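4.2 Household chores at the Stirkbridge bench

Results for the shop-floor jobs are in 4.1. This part covers the home ones: pick up, put away, fold, wrap. None of it is hard for a person. Most of it is still hard for a pair of arms, and our numbers say so.

Set-up as before. Two arms, one table, three plain walls, marble-pattern top (picked on purpose, the veins upset the depth estimate and real kitchens have them). Policy trained on the Flamlow set, 1,000 demonstrations over all chores, then tuned with 20 more per object. 300 scored runs for the section. Clutter stays on the table for every run; we do not clear it between objects. A run is scored on the end state only, by a person, no partial marks. 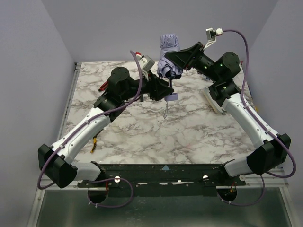
Soft items are where the method loses most of its points. An umbrella is a good test of this, being two problems in one: a thin stiff shaft and a lot of cloth that goes where it likes. With one gripper beside the shaft just above the handle and the other over the side of the canopy, the lower folds are still loose and wrinkled, and it is those folds the policy has to find, gather and hold. The rigid half is mostly solved. Shaft grasps rarely fail once the approach angle is right. Gathering is another matter; the arm on the cloth side tends to close early and take one layer instead of all of them. More force did not help. Slower closing did, a little, at a cost in time we think no household would put up with. The wrist strap was left out of the scoring altogether, too thin for the cameras to track and we had no label for it.

Rigid items next. Grasp success is much higher here and the spread betwen runs is smaller. Shape still matters. Long objects with fat ends confuse the grasp ranker, which likes the middle and is trained mostly on cups and boxes. Where two arms both want the same object we use the turn-taking rule of Section 3, one moves, the other waits nearby.
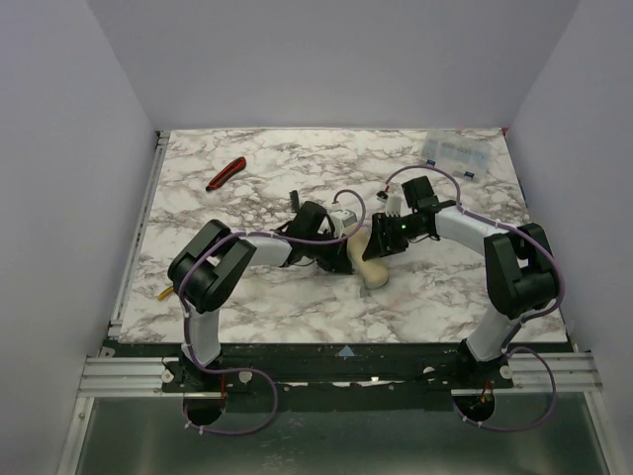 The rule costs time but cuts collisions to 9 over the whole section, all minor. Without it the Duvley baseline had to be stopped by hand so often that we dropped it from the timing table. The Lukáč planner does better on speed, worse on cloth, see Table 3.

So, can it do chores yet? Tidying of hard things, nearly, if slow is fine. Cloth, no. Handing over from one arm to the other sits somewhere in between and we would not want to put a firm figure on it from this data. Failures by type are listed in Appendix B, inculding the runs we stopped early.

Figure 4. Home chore trials at the Stirkbridge bench. First panel: folded umbrella held upright between the two grippers. Second panel: dog-bone-shaped toy between the grippers.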